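August, in the evening

Today I went to Allthorpe for the demonstration. The bus from Poldale was late by 30 minutes, so I missed the welcome and the coffee. Veerle Van Hecke had kept a chair for me.

The task was to tidy small accessories into a box. I had expected metal parts, as at the Koster visit, and it was bracelets and hair scrunchies on a blanket with polar bears. The grippers are held in the hand, and Veerle explained that a robot learns later from such recordings. I wrote down one figure, 1490 recordings until now, but I did not ask over how many months. 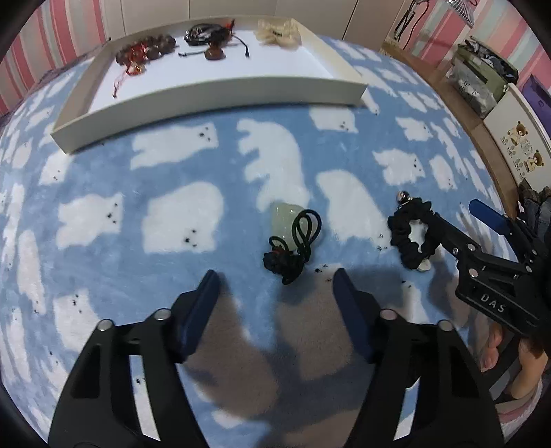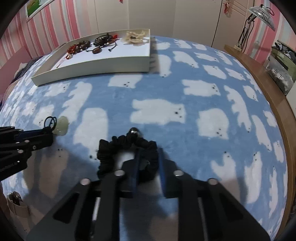 The black scrunchie and the pale green ornament, both outside the box.

What I want to remember

The soft things interested me most. A cord has no fixed shape, and I asked Veerle how one decides where to take hold of it. She said that every person does it a little differently, and that they want this difference – I must think about it more.

I tried it also, at the practice table near the door. My hand was tired after 2 minutes. A lady from Wascombe, 62 years old, was much better than me – she sews.

To do: send Veerle the article I promised, and ask if my sister can come next time. Shoes are still by the door, full of sand from the path.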